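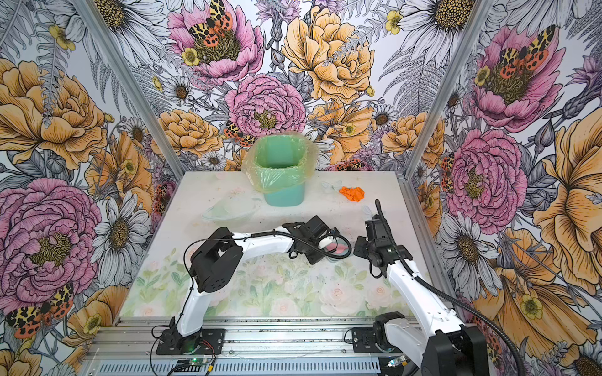

Section 2. Sorting and Setting Out Household Waste

Use this section after you have unpacked the Brasley kitchen set and read the safety notes in Section 1. It covers lining the bin, sorting soft waste, and cleaning up at the end of the day.

2.1 Lining the bin

1. Wash the bin with warm water and dish soap. Dry it fully.
2. Open one liner and push it down until it touches the bottom.
3. Fold the loose edge of the liner over the rim on all sides.
4. Press out any air trapped between the liner and the wall of the bin.

Note: Brasley liners are sold in rolls under the Plellano name. Other liners may be used if they fold at least 2 inches over the rim.

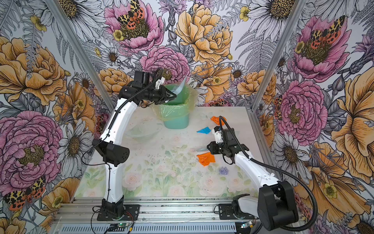

Liners that are too short will slip into the bin as it fills. If this happens, lift the liner out, tie it off, and start again with a larger size. Do not tape a liner to the bin. The glue leaves a residue that is hard to remove.

2.2 Sorting soft waste

Check the rules of your local collector before you sort. The steps below suit most towns served by Niazi Collection.

1. Put plastic film, wrap, and torn bags in the general bin unless your collector has a film program.
2. Put used tissues and paper napkins in the general bin. They are not accepted with paper.
3. Flatten clean cardboard and keep it dry.
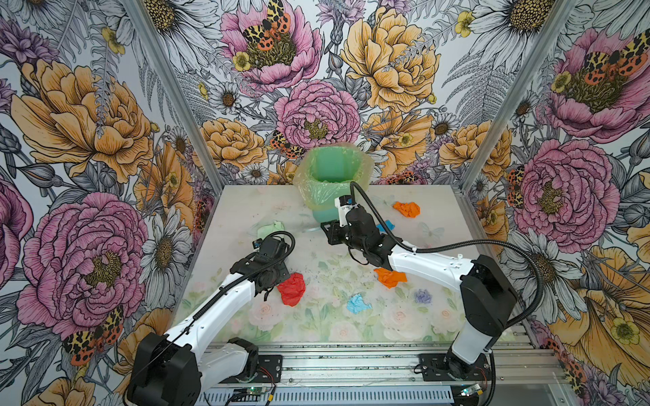
4. Rinse rigid plastic tubs and check the number on the base.
5. Keep batteries out of every bin. Take them to a drop-off point.

CAUTION: Never press waste down with your bare hands. Broken glass and can lids can cut through a liner.

2.3 Cleaning up

1. Sweep the counter or table before you take the bag out, so that crumbs go with it.
2. Tie the bag when it is about three-quarters full.
3. Wipe the rim with a damp cloth.

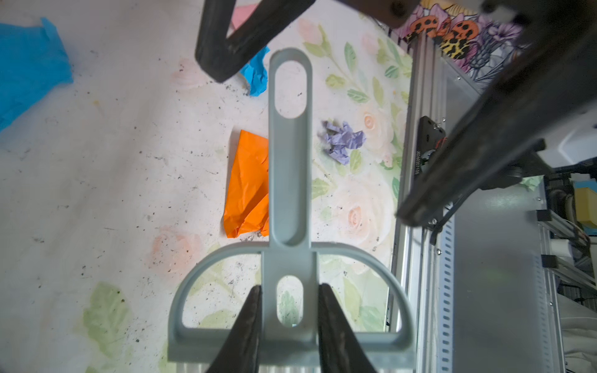 For dried spills, mix 2 teaspoons of baking soda with 300 ml of warm water and leave it on the spot for a few minutes before wiping. Do not use bleach on colored plastic. Deep clean the bin once a month, and again in November before it is moved indoors for the winter.

Replacement lids and hinges are listed in Section 5. Quote part number 1000 for the standard lid.

Last revised September 24, 2023.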